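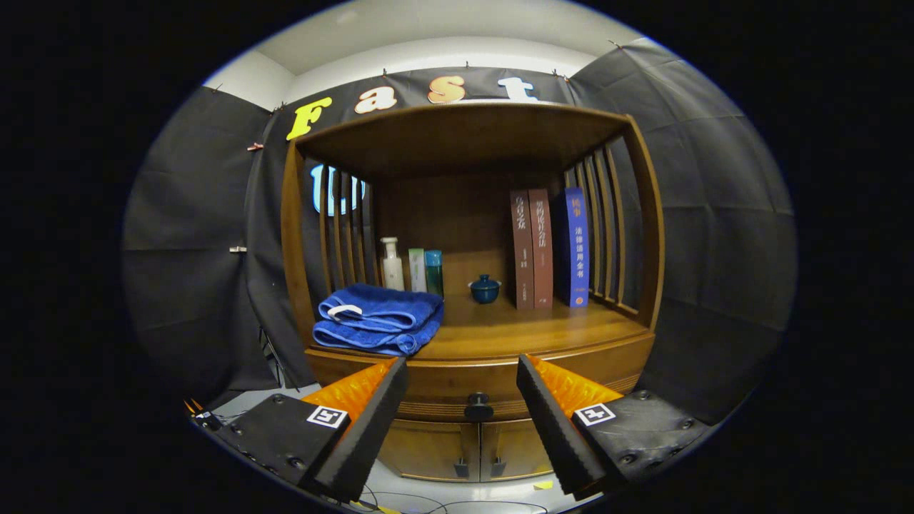 Workshop notes, Friday, October

Shellac again. The old jar of flakes from Drollatside has gone off. Left a spoonful in meths overnight and there was still a rubbery lump at the bottom this morning, so the rest of the bag has gone in the bin. Opened the Coughlan flakes instead. Paler, and they break cleanly between the fingers.

Mixed a 2 lb cut for sealing and a 3 lb cut for the later coats. Strained both through an old pair of tights. Jars labelled with the month – please do the same if you top them up.

Test boards, all oak offcuts from the same plank:

Board A: sanded to 320, two coats of the thin cut. Dry to touch in 20 minutes. Slight orange cast, nothing I mind.

Board B: same, but over Zutent oil left for a week. Shellac crawled at one corner, where I suspect I hadn't wiped the oil back hard enough. Will repeat before blaming the oil.

Board C: thick cut straight on to bare wood. Brush marks everywhere and a ridge along the near edge. Flattened with worn 400 paper and it came up better than it deserved.

Damp is a nuisance. With the side door open the last coat on C bloomed white within the hour. Shut the door, wiped over with a rag barely wet with meths, and most of it went. No finishing on wet days unless the heater has been on since the morning.

Meths is low – over half the can gone. The Bultonura order needs to go in before the end of the month, and add brushes to it. The 2 inch mop is shedding and I picked three hairs out of board A.

Still to do: repeat B with a proper wipe down, try wax over A, and write the cut on the back of each board in pencil before they get mixed up again.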